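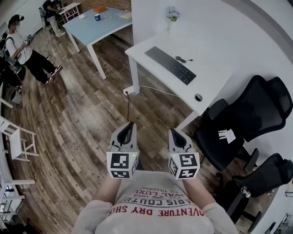 Urho Laaksonen measures an office from the floor up. He plans desk layouts for Rindo, and when we met on a Thursday he had spent the morning on his knees with a tape, marking outlet positions on a plan. "A desk can move. The outlet costs money to move," he said. The white floor outlet beside the desk leg is the kind of placement he asks for: a thin white cable runs from it along the floor under the desk. He would still lift that cable into a tray. "Casters find anything left on the planks."

The firm's current job is the Prirkevley building, where the usable floor comes to 1,976 square feet. Laaksonen divided it into 7 zones. His first draft had more, but the walkways came out too narrow once the chairs were drawn pulled back from the desks. "People draw the chair tucked in. It is tucked in at night."

Lenni Heiskanen, who handles the wiring, joined us for the second half. His rule is one outlet box to a pair of desks, set within 15 inches of a leg. Power goes up the leg and through the grommet. He dislikes grommets near a front corner, where a forearm tends to rest, and prefers them at the back. Laaksonen disagrees. "If the desk gets turned, front is back," he said. They have ordered both versions from Jääskeläinen and will settle it in March.

On flooring, the two agree. They chose wood-look planks in mixed tones over a single color, and had them laid on the diagonal. Heiskanen said mixed boards make it easier to swap one out after a box has been relocated. The diagonal adds cutting time at the walls and 3 extra packs of material.

I asked about the low partitions. Laaksonen wants a ledge on top of each, wide enough for a small pot. The Pliltura panels he used before had a rounded cap. "Plants fell off," he said. "Then the keyboards needed replacing."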